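Outdoor Apparel Design, Unit 4: Layering for Ski Touring
Handout, read before the lab

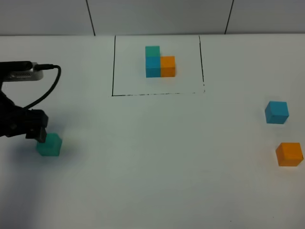 Maribel Cárdenas disagrees with the usual order of teaching this: she would start with venting, then get to insulation, as most touring skiers overheat on the climb long before they get cold.

Terms for this unit
Base layer: moves sweat off the skin. Snug, flat seams, no cotton.
Mid layer: holds warm air. Should fit in a pack lid.
Shell: blocks wind and snow. Worn open or packed away on the way up.

Case: the Bullach shell
Weight 396 grams, size medium. Side vents open from hem to armpit. Testers climbed 1579 meters in one day with a pack on. Main complaint: the hip belt covered the lower end of the vents. Second complaint: zipper pulls too small for gloves.

For the lab
Work in pairs. Mark where a pack strap and hip belt cross the jacket, then move the pockets and vents clear of them. Compare your layout with the Trudeck pattern sheet.

Reading: Nazarenko, chapter on venting. Skip the section on dyes.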